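Automation at the Clundia returns centre

The Clundia returns centre is a warehouse in Pukow that receives, checks and repacks goods sent back by customers of mail-order shops. It is known mainly for the gradual introduction of robot arms at its packing tables, a programme called Virent, and for the effect this had on jobs, shifts and pay at the site.

Background

The centre opened as a manual operation. Each returned parcel was opened, the contents were checked against a printed list, and the goods were either repacked for sale or set aside for repair. Flattened cardboard was stacked by hand and taken to a baler at the end of each shift. Most of the staff worked standing up, and the site had trouble keeping people on the evening shift, where sore wrists and shoulders were the most common complaint.

In February the company signed an agreement with Yilma, a small engineering firm, to try out robot arms for part of this work. The trial began with 2 tables. It was later extended to 19, out of a total of 124 on the main floor. The remaining tables are still worked by hand.
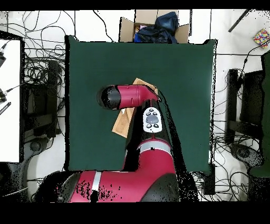

Packing staff at the automated tables no longer lift and turn every item themselves. Their work is divided between preparing the table, showing the arm what to do and dealing with anything it cannot manage. Controls are placed on the machine so that an operator can reach them without walking to a separate desk; on the red and black arm, a white panel on the black wrist section has a round grey button with four small black ones around it. Tables are covered with a plain cloth, dark green in this case, on which a flat piece of brown cardboard is easy to pick out. Open boxes waiting to be dealt with are kept within reach of the operator.

Changes to jobs

Before Virent, the site had two grades of floor worker, packer and senior packer. A third grade, table operator, was added when the trial was extended. Operators are drawn from the existing packing staff and are paid at the senior rate. They learn to start and stop the arm, to move it by hand into a new position, and to record a short set of movements for a new kind of parcel. Training takes place during paid hours and is spread over several shifts.

No packers were dismissed under the agreement, but people who left were not always replaced. The evening shift became smaller as a result. Some of the remaining evening staff were moved to days, which suited those with young children but meant the loss of the evening supplement. A later change to the agreement kept the supplement in place for a limited period after a move.

Opinion among the staff has been mixed. Operators have generally spoken well of the reduced lifting. Complaints have centred on the noise of the arms, the number of cables on the floor and the feeling of working alone, as the automated tables stand further apart than the manual ones and conversation is harder.

Operation

The arms are used mostly for flat and regular items. Soft goods, such as bags and clothing, are usually left to people, and so are parcels with damaged packaging. An item that the arm fails to pick up twice is passed to a manual table. On its busiest day under the programme the centre handled 3945 parcels, counting both manual and automated tables.

Cables are checked at the start of each shift. Chairs, which were not provided at the old packing tables, were introduced for operators and later offered to all floor staff.

See also

Returns handling
Warehouse work
Yilma (engineering firm)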